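Zunine: task planning and grasp retries for room pickup with two arms
Final project report, robot software lab
Submitted by Fabian Ruchti, 1 Nov 2022

1. What this is

Second half of the project. The first half (January) was only the simulator and got its own report, not repeating it. This one covers the planner, the perception node and the retry logic after moving to the real arms. Hardware was given to us, we changed nothing on it. All the work is software.

Task: litter on the carpet of a hotel type room, put it in the bin. Left arm looks after the bin side, right arm does the far picks. Base motion comes from the existing nav stack and is treated as a black box.

2. Software layout

Four processes. Kurnuvow is the perception node: takes the head camera, gives back a list of blobs with a class guess and a grasp point. Zunine is the planner. Barrera is the collision checker, named by the previous group, we kept the name. Then the arm drivers.

Planner is a plain state machine – SEARCH, APPROACH, GRASP, CARRY, RELEASE, VERIFY. I tried a behavior tree first, spent two weeks on it, dropped it. Too many nodes to debug over a slow log viewer. The state machine prints one line per transition and you can read it.

VERIFY was added late. Before that the planner assumed RELEASE = item in bin, which is wrong more often than I expected. Now the head camera looks at the bin again and Kurnuvow is asked two things: anything inside the rim, and anything on the carpet close to the bin.
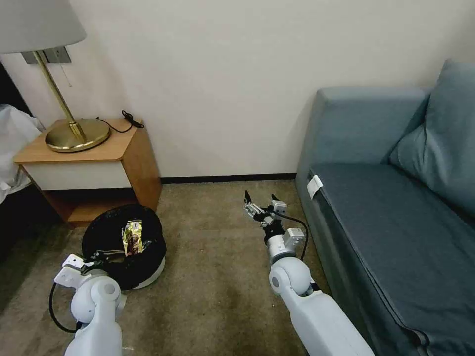

Fig. 1. Gold wrapper in the lined bin, left gripper at the near edge.

The inside-the-rim question sounds easy. A black liner gives almost no features, so the rim ellipse fit jumps around. Fixed by fitting over 12 frames and taking the median. Costs time but it stopped the planner from aiming at the nightstand.

3. Perception

Training set was 3000 labeled crops, 2000 from the simulator and the rest real. Sim crops helped for bottles and cans, did nearly nothing for wrappers. Sim wrappers are too clean, real ones crumple and shine and the shiny side confuses the depth.

Classes are kept coarse: bottle, can, paper, wrapper, other. "Other" is never picked up. This matters because of everything in the room that isnt litter. Cables, blankets, bags, anything soft hanging off furniture. An early version wanted to throw away a blanket corner. So there is now a floor mask, and a blob has to lie fully inside it to be a candidate. Sofa edge is the hard case, cloth hanging down in front of the seat eats into the mask. 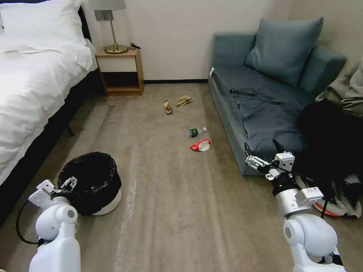 Pick order. First version sorted by distance from the gripper, nearest first. Bad idea with several items close together, the arm sweeps over one to get at another and the fingers drag it. Current version scores each item by distance plus a clutter term (how many neighbours inside the swept volume). Barrera already computes the swept volume so this was nearly free.

The weights were tuned by hand. I know. There was a plan to do a proper grid search and it didn't happen.

4. Two arms near one bin

Most of the debugging went here. Both arms want the same space when the right one is releasing. Barrera treats the other arm as a static obstacle at its last known pose, fine if it stays still, not fine if both move. We put a lock on the bin region: one arm may move in it, the other has to hold. Simple mutex with a timeout. If the timeout fires the planner goes back to SEARCH and logs it.

The external cables are not in the collision model. Known gap. They loop out from the arms and the checker thinks that is free space. For now there is a fat padding around the wrist links, which costs us some reachable poses.

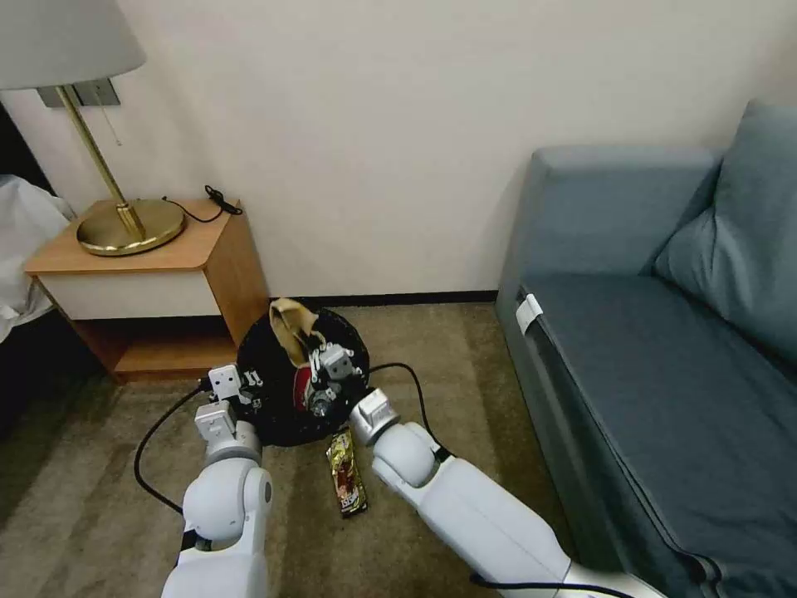 Retry logic: an item found on the carpet near the bin after RELEASE goes back on the list with a higher priority and a different grasp angle. Max three tries per item, then it is marked as skipped. Without the cap the planner will loop on one wrapper forever, seen this in the logs.

Also release height. Low release means the fingers go inside the bin and can catch on whatever is already in there. High release means light stuff drifts off. Low is the default, with a slow finger opening and a straight up retreat before any sideways motion.

5. Logs and tooling

Each run writes a single file, transitions plus the camera frame at each VERIFY. Viewer is a small script, replay.py, steps through with the arrow keys. I used 39 logged runs to find the bugs listed above. They were recorded with different code versions so I am not giving a success rate from them, the number would mean nothing.

Upload to the Skonimport share is manual still. Filenames need the run tag first or the import skips them silently.

6. Open points

– cables into the collision model, even as a rough capsule chain
– rim fit is slow, try tracking it over time insted of refitting
– lock timeout is a constant in the code, should be in the config
– wrapper class needs more real crops, mostly the shiny ones
– planner restarts lose the skipped list

Code is on the lab server under zunine/final. Build notes are in the readme, use the pinned driver version or the left gripper won't home.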